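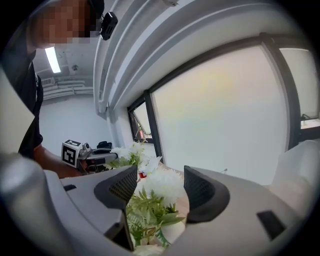 Figure 3. Artificial bouquet with three white flower heads, as handled in the Uvberg room.

3.2 Materials and room

The stems used in the study were bought from Skadico, a wholesaler of artificial flowers for hotels, clinics and public offices. The order was placed on 29/03/2021 and covered 31 bouquets in white, pink and yellow. White was chosen for the main series. In an earlier survey of public buildings by Akedska, white was the color that cleaning staff most often described as hard to keep looking fresh, and we wished to study the color that gave them the most work. The heads in Figure 3 have dense, ruffled petals of the kind seen on chrysanthemums or carnations. Buyers seldom tell the two apart, and Skadico lists both under one heading. We follow that practice and refer to all such heads as ruffled.

Flowers of this type raise a practical problem that flat-petaled types do not. Dust settles between the layers, and the outer petals lose their shape if the bouquet is picked up by the head. Staff were therefore asked to take hold of each bouquet low down and to leave the petals alone until it stood in its final place. Leaves and side sprigs were then turned outward by hand. Meijer describes a similar order of work for dried flowers, with the difference that dried stems are trimmed first. Artificial stems were bent to length where they proved too tall, and none were cut.

All sessions took place in the Uvberg room, an older meeting room that the institute keeps for work on furnishings. It was selected for its ceiling and its light. A white molding with several horizontal ridges meets the white ceiling, and a long rectangular fixture supplies most of the light overhead. White petals placed against white plaster are difficult to judge by eye, and raters in the pilot asked for some green to remain visible near the top of the arrangement. The pale green leaves and thin sprigs were kept for this reason, although the supplier's own guide suggests removing them from smaller bouquets.

Handling was divided into short periods of 40 minutes, with a break between periods. Signe Backlund prepared the written instructions and checked them with two members of the cleaning staff before the first session in July. Several terms were changed at their request. "Fluffing," which appears in most trade guides, was replaced by "opening the petals," as the older term had led some participants to shake the whole bouquet. The final archive holds roughly 3,000 still pictures, which were sorted by color of flower and stage of work. Pictures in which the petals could not be seen clearly were set aside and do not enter the ratings reported in Section 4.
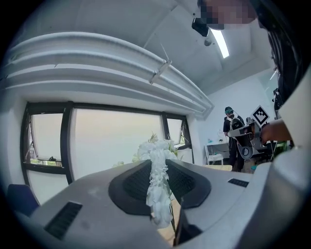
3.3 Rating of appearance

Each rater received a printed sheet and judged the fullness of the petals, the direction of the leaves and the overall tidiness of the bouquet. Ratings were made without discussion. Where two raters differed by more than one step, a third rating was obtained and the middle value was used.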